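Bench assistants wanted, phone and tablet stands – Flileck

Posted 2023-07-26

We're a small workshop in Flileck that checks, sorts and repacks desk stands for phones and tablets, and we've got room at the bench for 2 more people. If you like fiddly little jobs and a good organised table (and you don't mind wiping fingerprints off glossy screens all arvo), we'd love to hear from you.

Most of the stands we look after go out on loan to libraries, community colleges and the odd cooking school, and they come home in every sort of condition. Some want a new clamp, some only want a wipe and a bit of patience with a stiff knob. Your day would be setting them up on their round bases, seating a device in the holder, tilting it this way and that, and writing down anything that slips or sags. 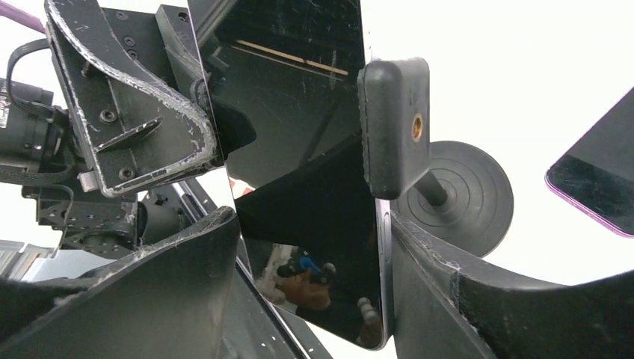 You don't need a trade background. Urszula Wysocka, who runs the bench, will sit with you for the first fortnight and go through the lot: how firmly to tighten a clamp, when a scratch matters and when it doesn't, and what a tired threaded insert feels like under your fingers. We put roughly 4000 stands through last year, so you'll pick it up quickly!

It helps if you have steady hands, tidy writing and the sort of eye that notices when a pole is leaning. Colour vision isn't important for this work. Please do tell us if you need a different chair or bench height – we're happy to organise it.

Shifts are mornings or afternoons, your choice, starting in September. The 51 bus stops near our gate, and there's parking behind the Nisbet building if you'd rather drive. Tea, milk and a fairly serious biscuit tin are provided.
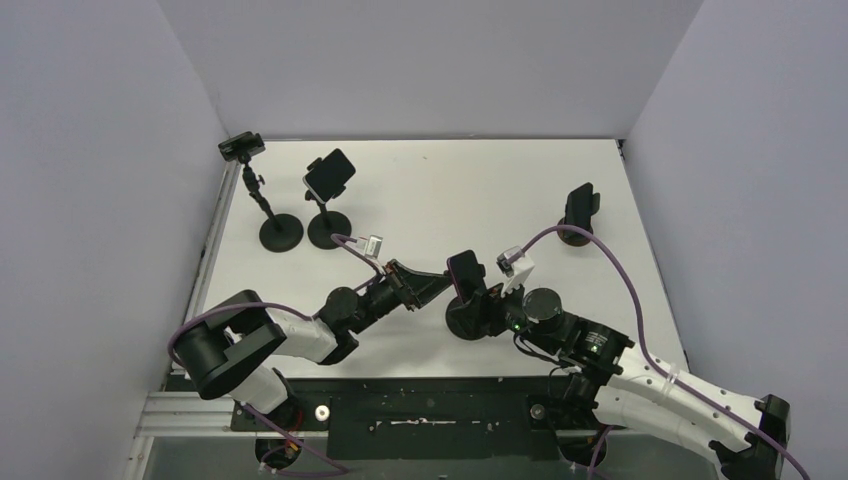

Dorian Barbier started at the bench last spring and told us he'd expected to be bored by lunchtime, but found he liked having a few different stands on the go at once, “a tall one, a short one, and whichever one is giving me grief”. He did ask us to mention that the afternoon shift gets the better radio station.

To apply, send a page or so about yourself to Urszula at the Lurkow Street office, or drop it in by hand. A résumé is welcome but a friendly letter will do nicely.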